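Guides > Exhibition > Box office > Preparing a weekly admissions return

Preparing a weekly admissions return for an independent release

This guide covers the weekly return for a film playing on a limited number of screens, where the distributor collects figures directly from each cinema. It assumes a spreadsheet and the settlement reports issued by each venue's ticketing system. The worked figures are from the second week of Druvmont, a feature released through Prudstead on 25 screens in August.

1. Fix the reporting week

Set the week as Thursday to Wednesday and write it in the header of the sheet. Some regional cinemas close their books on Sunday night. Ask those venues for daily totals and rebuild the week yourself. Do not combine a Sunday-to-Saturday total with Thursday-to-Wednesday totals, even where the difference looks small.

2. Set up the columns

Use one row per venue per day. The minimum columns are venue, screen number, date, sessions, paid admissions, complimentary admissions, gross and tax. Enter gross as the amount taken at the counter and online before tax is removed. Booking fees are left out of gross unless the hire agreement says otherwise.

3. Separate paid and complimentary tickets

A complimentary ticket is any ticket issued at zero value. Staff passes, competition winners and media seats all belong here. Discounted tickets are paid admissions regardless of how low the price was. A two-for-one voucher is entered as two paid admissions, with the gross as received.

In week two Druvmont recorded 2,739 paid admissions and 155 complimentary. Only the first figure goes in the headline total. The second is reported on its own line and is never added to the cumulative.

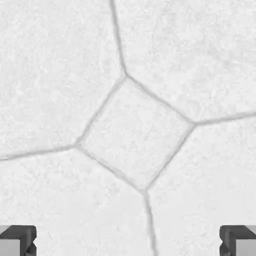

Milagros Alarcón wrote in to say that previews should have their own column as well, as her cinema had charged full price for a preview and the distributor's sheet had put the whole session under complimentary. She asked for it to be covered before the section on reconciliation.

Paid previews are counted as paid admissions. Enter them on the date they were held, add a P in the notes column, and include them in the opening week cumulative. They do not form part of the opening weekend figure. If a preview was free to the audience but hired at a flat fee, enter the seats as complimentary and record the fee in a separate hire ledger.

4. Reconcile against the settlement report

Compare each venue's weekly total with its settlement report. Two causes account for most mismatches:

- refunds processed after the session date
- sessions moved to another screen and exported under both numbers

Correct refunds on the original session date. For moved sessions, keep the screen where the film played and delete the other row. The Nivbridge twin cinema exports both rows by default, so check that venue every week.

5. Calculate the screen average

Divide weekly gross by the number of screens that held at least one session. A screen that was booked but cancelled every session is removed from the divisor. Where a film shares a screen with another title, count the screen once.

6. Lodge and lock

Send the return by 5 pm on Thursday. Save a locked copy with the week number in the file name. Late amendments go in the following week's return as an adjustment line, with the venue and original date shown. The locked copy is left unaltered.

Templates were last revised 7/10/26. Sheets built on the earlier Mak template will still open, but the tax column must be moved to the right of gross before importing.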